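Skolis Shared Workshop - Evening Course in Home Automation Builds
Unit 5 handout: Tracking a hand with printed markers and a wired glove
Revised Sunday, July 28, 2024

Before the session

Read the Unit 4 notes on camera calibration. Bring the calibration file you saved at the end of that unit. If you changed the lens, the focus setting or the image size since then, the file is no longer valid and the calibration has to be repeated.

5.1 What the unit covers

The arm built in Units 1 to 3 can repeat a stored path. It has no source of new paths except the joystick, and a joystick is a poor tool for recording how a person picks up a bottle, turns it and squeezes a trigger. In this unit the hand itself becomes the input. A glove reports how far the fingers are bent, and a marker cube on the back of the glove gives the position and rotation of the hand in the camera's view. The two streams are recorded together and replayed on the arm in Unit 6.

5.2 Parts of the system

Fixed camera. Mounted above or beside the work area and not moved during a session. A clamp on a shelf is acceptable if the shelf doesn't shake when someone walks past.

Marker cube. A light cube with a different square marker on each printed face. The face against the glove is left blank. Print on matte paper. Glossy paper reflects ceiling lights and the detector loses the corners.

Bend sensors. One per finger, read through a voltage divider. The Luangrath board used in this course samples all channels and sends one line of text per sample over the serial port.

Logger. The Kesum script on the workshop server. It stamps each camera image and each serial line with the time from the same clock.

5.3 Why a cube

A single flat marker is only readable while it faces the camera. Once it turns past a steep angle the corners run together and the pose estimate starts to jump. With a cube, one or two faces are normally readable through most of the turns a wrist can make. Two visible faces also remove most of the ambiguity that affects a single small square, where two different tilts can produce nearly the same four corner positions.

The software must know where each face sits relative to the center of the cube. Measure the finished cube with calipers and enter the measured edge length in the settings file. Do not enter the nominal length from the print template. Paper, glue and rounded edges all add to it.

5.4 Mounting and cable routing

Fix the cube to a stiff plate first, then fix the plate to the glove. A cube glued straight to fabric shifts when the fist closes, and the shift shows up in the log as hand motion. Leave slack in the wires so that the wrist can turn fully both ways, and keep the loops off the printed faces. A tripod grip such as holding a pen and a power grip such as holding a spray bottle should both be tried before the wiring is tied down.

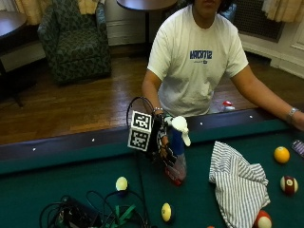

How often should the bend sensors be calibrated?

Once at the start of every session, and again whenever the glove has been taken off and put back on. The sensors settle in a slightly different place each time, which changes both the open and closed readings.

The calibration routine asks for an open hand, then a closed fist, and holds each for a few seconds. Readings in between are mapped on a straight line. The real response of the sensor is somewhat curved, but the error is small compared with the play in the gripper joints.

5.5 Time alignment

The camera delivers 29 images per second in the setup used here. The serial lines arrive faster and at less regular intervals. For each image, the logger finds the serial line before it and the line after it and interpolates between the two.

There is a constant delay between the moment the camera exposes an image and the moment the computer stamps it. To measure it, tap one gloved finger firmly on a table ten times in view of the camera. Plot the bend signal and the height of the cube on the same time axis. The horizontal distance between matching peaks is the offset. Enter it as camera_delay, in milliseconds. A negative value usually means the two columns were swapped.

5.6 Choosing the work surface

Any firm, level surface will do. Plain, dark or matte surfaces cause the fewest false detections. Checked tablecloths and newspapers should be removed, as the detector spends time on every square shape it finds. Objects with strong reflections are harmless to the marker tracking but will matter in Unit 7, when object detection is added.

Keep liquids closed or empty for the first recordings - the board has no enclosure.

5.7 Filtering

Raw poses are noisy. Apply a short median filter first to remove single bad detections, then a low-pass filter on position. Rotations must not be averaged as three separate angles. Convert to quaternions, check that neighboring samples have the same sign, and filter those.

Gaps of up to 12 images may be filled by interpolation. Longer gaps are to be marked as missing. The replay program stops the arm at a missing section and waits for the operator.

5.8 Common faults

Pose flips between two tilts: only one face is visible, or the marker is too small in the image. Move the camera closer or turn the cube on its plate.

All fingers read zero: check the ground wire at the cuff connector.

One finger reads 127 at all times: the channel is saturated. Replace the divider resistor with the next value down and recalibrate.

Log stops early: the cable has pulled out of the board. Add strain relief. A loop of strap around the cable bundle is sufficient.

5.9 Exercise

Work in pairs, one wearing the glove and one at the logger.

Record the same pick-and-place motion five times with a light object of your choice. Measure the camera delay as in 5.5. Report the largest distance between any two of the five recorded release positions, and state how many images in each recording had no detected face. Then repeat with one face of the cube covered by tape and compare.

Hand in the log files and one page of notes. Each recording should contain at least 1,000 serial lines. Shorter files don't give the filter enough data to settle.

5.10 Next unit

Unit 6 maps the hand pose to the Lirkach arm and sets the speed and reach limits. It runs in August, and the arm must have its stop button fitted and tested by then.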